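Skollik Fund – student robotics, spring progress report
Thursday, March 29, 2018
Lemley after-school robotics club
Sent by Malathi Sundaram

Sorry this is short, build night starts in an hour and I still have to unlock the parts closet.

Where we are. Kitchen helper project is on track for the Gurar showcase, one week behind on the arm, ahead on the task recordings. Students picked kitchen chores back in February after voting down laundry (too floppy, they said, and I agree).

Arm. Shoulder and elbow moving under power. Wrist is still the problem. First set of printed gears stripped, second set is holding but it chatters when you ask it to tilt anything heavier than a mug. Team wants to go to metal gears. I said yes, cost is in the money part below. Base is bolted down now and no longer walks across the table.

Recordings. Goal in the proposal was 120 head-view clips of people doing chores by hand, so the students can mark up what the hands are doing before they write any motion for the arm. We have 65 that are usable. Threw out a bunch from the first two weeks, hands out of view or the light was bad. Chores so far are wiping, stacking, and handling pots. Pots are the hardest to label. Both hands are on the rim, it tips, and the kids argue over when the tilt starts. They wrote their own rule for it – tilt starts when the far edge of the rim drops – and it's working ok. Labels done by two students seperately and then compared.

Software. Labeling sheet is finished. Playback to the arm is half done, it runs one joint at a time. Smooth motion on all joints is the April job. The older students are teaching the new ones, slow going but I'd like to keep it that way.

Attendance. Steady since the schedule change. Lost two to track season, they say they will be back in May.

Money. Spent $1,403 to date. Mostly motors, the controller board and filament. Gowda shipped us the wrong motor mounts and took them back, credit is not in that total yet. Metal wrist gears are not ordered, I need your ok to move what's left of the travel line over to parts. A yes by email is fine.

Next. Order the gears. Finish the clips, pouring and scooping are next on the list. Get one full chore from clip to arm, even if its slow. Dry fill only in the pots for now, no liquids near the board.

Receipts coming in a separate email tonight or tomorow. The clips we are labeling now are all pot handling, and the students should have that batch finished before break.
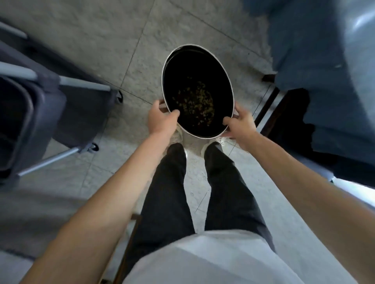
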